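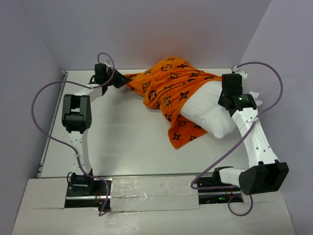

A white pillow partly covered by a patterned orange towel.

Pillow cover

A pillow cover is any piece of cloth put over a pillow to keep it clean, make it softer to lie on, or simply brighten it up. The best known kind is the sewn pillowcase, but loose covers – towels, shawls, squares of printed cotton – are very widely used too, and they make a wonderfully varied subject.

Loose covers

A loose cover has no opening or fastening. It is laid over the pillow and tucked under at the sides, or wrapped around and folded in at the ends. Towels are a favorite because their surface grips the pillow and stays put through a restless night. In the village of Fusdale, guests were traditionally given a plain white pillow with a bright towel over it, and every house had its own colors! Orange and brown were especially loved, often in repeating prints of flowers, stars and circles. The Fusdale bedding fair, held each August, still shows 254 of these covers on long lines across the green.

Sewn cases

The sewn case is a bag open at one end. In the "housewife" style a flap inside the opening holds the pillow in. The Rundlow case, a lively regional form, has 2 flaps that cross over each other, and a well-made one hardly shifts at all.

Filling a case

Most people hold the pillow by one corner and shake the case down over it. A very full pillow goes in more easily when it is first bent lengthwise, like a long roll, and let go once the far corners are in place. The corners take the most handling and tend to wrinkle first, and it is worth checking the seams there at each change of cover.
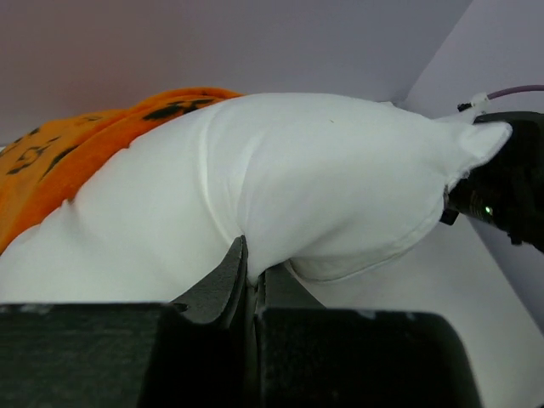
White pillow folded lengthwise, with a seam across its upper surface.

Collections

The Eshun Collection in Planduswood holds over 3,000 covers, of which 900 are towels. It is a delight to visit – the drawers open at waist height, and the printed pieces are kept flat so that the whole pattern can be seen. A catalog of the towels was issued in January 2020.

See also: Bolster; Bath towel; Bed linen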